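**Projeto Vuvow — relatório de andamento, janeiro**
Destinatário: Grollwood, programa de apoio à manipulação doméstica
Etapa: comparação de garras e controladores na bancada de cozinha

O resumo para quem tem pouco tempo: a bancada está de pé, o braço Suvarna trabalha nela todos os dias e já temos 432 tentativas registradas das 700 previstas para esta etapa. Os primeiros resultados são muito animadores, e em um ponto (o controle de força perto da gaveta) foram melhores do que tínhamos coragem de escrever na proposta!

## O que mudou desde o relatório anterior

Quando escrevemos da última vez, o braço ainda repetia trajetórias gravadas numa mesa sem obstáculos. Agora ele trabalha no meio de eletrodomésticos, potes, canecas e cabos, com muito menos folga para o cotovelo e para os dedos. A passagem foi trabalhosa. Tivemos de refazer o mapa de colisão duas vezes, a primeira porque o modelo do carrinho de madeira não previa a gaveta aberta e a segunda por um erro nosso no deslocamento da base, que custou uma manhã inteira até alguém desconfiar do sinal.

Trocamos também a forma de registrar as sessões. Cada tentativa guarda agora a corrente dos motores, a abertura comandada, a abertura medida e os vídeos sincronizados. Antes guardávamos só o vídeo e uma anotação de sucesso ou falha, o que tornava impossível discutir uma falha no dia seguinte.

## A comparação

São duas configurações de dedos na mesma garra paralela:

- **Dedos estreitos**, mais finos na ponta, pensados para entrar em caixas e gavetas.
- **Dedos largos com almofada**, que distribuem melhor a força em objetos macios.

Cada configuração roda com dois controladores: o de posição, que veio com o braço, e o Carmont, nosso controlador de impedância, que cede quando encontra resistência. As tarefas são as mesmas nas quatro combinações: retirar uma embalagem flexível da gaveta, levar uma fruta do prato até a tábua e voltar à posição de espera sem tocar em nada pelo caminho.

A embalagem é de longe o objeto mais interessante. Ela amassa, escorrega e muda de forma a cada pegada, de modo que a pose estimada antes da descida já está um pouco errada quando os dedos fecham. As frutas de brinquedo são mais generosas — a maçã perdoa quase tudo —, mas a banana castiga qualquer erro de orientação do punho.

## A bancada em trabalho

Garra sobre a gaveta, com a embalagem amassada no fundo:

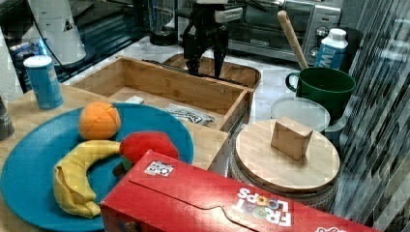
O braço e a bancada vistos de cima:

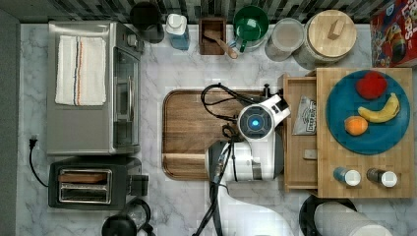
Dedos apontados para a tábua, com o prato de frutas em primeiro plano:

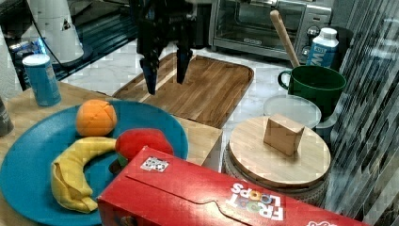 ## Resultados até agora

**Gaveta.** Os dedos estreitos ganham com folga. Com os largos, o problema aparece antes de chegar ao objeto: a almofada raspa na parede da gaveta sempre que a embalagem está encostada num canto. O planejador até encontra uma descida válida, só que ela deixa tão pouca margem que qualquer erro de calibração vira contato. Com os estreitos, as descidas ficaram tranquilas e o ciclo inteiro encurtou a ponto de dar para perceber sem olhar os registros.

**Frutas.** O quadro se inverte, embora a diferença seja menor. A almofada segura melhor a laranja e a maçã, e os estreitos às vezes giram a fruta durante o transporte. Para a banana, as duas configurações empatam desde que a pegada seja feita no meio do arco. Ainda não temos uma boa regra para escolher esse ponto automaticamente, e por enquanto usamos o centro da máscara de segmentação com um deslocamento ajustado à mão.

**Controladores.** A parte que mais nos empolgou! Das tentativas feitas até aqui, 51 tiveram contato não planejado com a borda da gaveta, a tábua ou o prato. Com o controlador de posição, um contato desses quase sempre terminava em parada de segurança e reinício manual. Com o Carmont, o braço cedeu, deslizou e na maior parte das vezes terminou a tarefa. Ver a garra encostar, recuar um pouquinho e seguir em frente depois de semanas de paradas vermelhas na tela foi um belo momento para a equipe.

Uma ressalva importante: a rigidez que funciona bem na gaveta é baixa demais para o transporte, e a fruta balança. Estamos trocando o parâmetro por fase da tarefa, e a transição entre fases ainda produz um tranco visível no gráfico de corrente.

**Câmeras.** Tínhamos planejado usar só a vista superior para estimar poses. Ela é ótima para localizar o prato, a tábua e a gaveta, porém diz pouco sobre a altura dos dedos em relação às bordas, justamente a informação que falta na descida. A vista mais baixa, próxima ao prato, resolve boa parte disso, e combinar as duas reduziu bastante as descidas abortadas. O preço é uma calibração extrínseca a mais, que hoje refazemos no início de cada sessão.

## Dificuldades em aberto

1. O cabo da garra limita a rotação do punho em algumas pegadas da banana. Redesenhamos o percurso no modelo e falta testar no braço.
2. Os reflexos no aço do forninho confundem a estimativa de profundidade no fundo da bancada. Mascarar a região funciona, mas queremos algo menos grosseiro.
3. O critério de sucesso para "fruta na tábua" está ambíguo quando a fruta para em cima da borda. Vamos reclassificar as tentativas antigas com uma regra única antes de publicar qualquer percentual, e por isso este relatório não traz uma tabela de taxas.

## Próxima etapa

Vamos completar as 700 tentativas mantendo as quatro combinações, com mais peso nas descidas perto dos cantos da gaveta. Em paralelo, estamos desenhando um dedo intermediário: a ponta dos estreitos com uma faixa curta de almofada logo acima. O primeiro protótipo impresso já encaixa na garra e a expectativa aqui dentro é enorme, mesmo sabendo que um protótipo que encaixa ainda precisa segurar alguma coisa.

Não há pedido de verba adicional. Pedimos apenas autorização para remanejar o saldo da rubrica de software para a compra de material de impressão e de uma terceira câmera, que ficaria do lado oposto ao prato. O formulário de remanejamento segue junto com este relatório, e os registros completos das sessões estão na pasta compartilhada do projeto, organizados por configuração de dedos e por controlador.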